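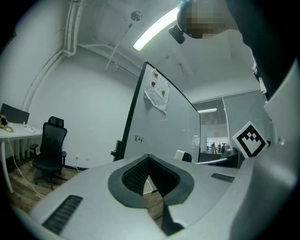 Etness room, Tue 27 February. The purpose of this entry is to record the present arrangement of the room and the points agreed for its use up to August, so that colleagues from Stastow may work from the same notes as ourselves. The mobile whiteboard is to serve as the only place for current notices. It stands in the middle of the room, turned at an angle, with a sheet of paper held to its upper part by three magnets, one orange, one red and one green. The sheet is badly crumpled and should be replaced with a fresh copy. The handwriting lower down, near the left edge, is small, and anyone adding to it is asked to write larger. The stand is on wheels and the board may be turned to suit the work in hand, but it should not be taken out to the corridor.

Lighting. The long fluorescent fitting on the ceiling remains the main source of light. With the walls plain white and light grey, it is sufficient for reading and for most bench work. Glare on the board has been mentioned twice in this notebook. Before a blind or a second lamp is considered, the board should be tried at other angles and the best position marked on the floor with tape. The tape is in the second drawer, together with the spare board pens.

Ceiling. Pipes run along the ceiling and down the wall in one corner. Nothing is to be hung from them, including coats, cable loops and drawings. The same applies to the thin cable that hangs from the round unit on the ceiling. Eftychia Lazaridis has asked Mavromatis for the drawing of the pipework and will file it under Winudari, reference 1708, once it arrives.

Floor. The wooden floor is to be swept at the end of each working day and not washed with a wet mop. Tables brought in from Stastow must have felt pads fitted before they are moved into position. We hold 30 pads, which will not cover every table, and a further order has been placed. A clear way of 900 mm is to be kept between the door and the far wall - this was agreed with Stastow and applies during visits as well.

Notices. Each sheet put up on the board should carry the initials of the person who put it there and the day on which it may come down. Sheets without initials will be removed on Friday afternoons and placed in the tray by the door. Magnets are to go back on the board after use.

Outstanding:
Fresh copy of the crumpled sheet (E.L.)
Board angle to be tried and marked
Pads, remaining order
Reply from Mavromatis on the pipework drawing
Key 2 for the store cupboard, still at Stastow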